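# Why Do Headphones Have Cushions?

Put your hands over your ears. The room gets quieter, right? Your hands are blocking some of the sound.

Over-ear headphones work in a similar way. Each side has a cup with a soft pad around it. The pad rests against your head and helps keep outside noise out, so you can hear your music or story without turning it up so much.

Inside each cup is a small speaker. Part of it moves back and forth very fast and pushes on the air. Your ear picks up those tiny pushes as sound.

The curved part that goes over your head is the headband. It holds the cups in place. It should feel snug, but it shouldn't pinch.

## Putting them down

Lay your headphones flat on a table when you take a break. Keep them away from the edge and don't stack books on them. A soft, dry cloth is good for wiping the outside.
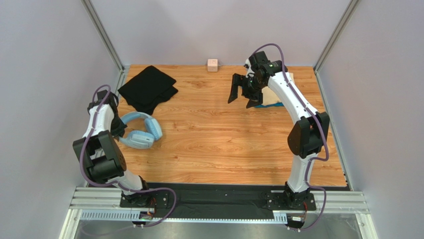
**Gifty Ansah**
*Science writer, children's pages*

Blue headphones and pink headphones sound the same if the parts inside are the same. Color is just paint or dye.

**Try it:** Ask a friend to whisper while you cover your ears with your hands. Then try it with a pillow. Which one blocks more sound?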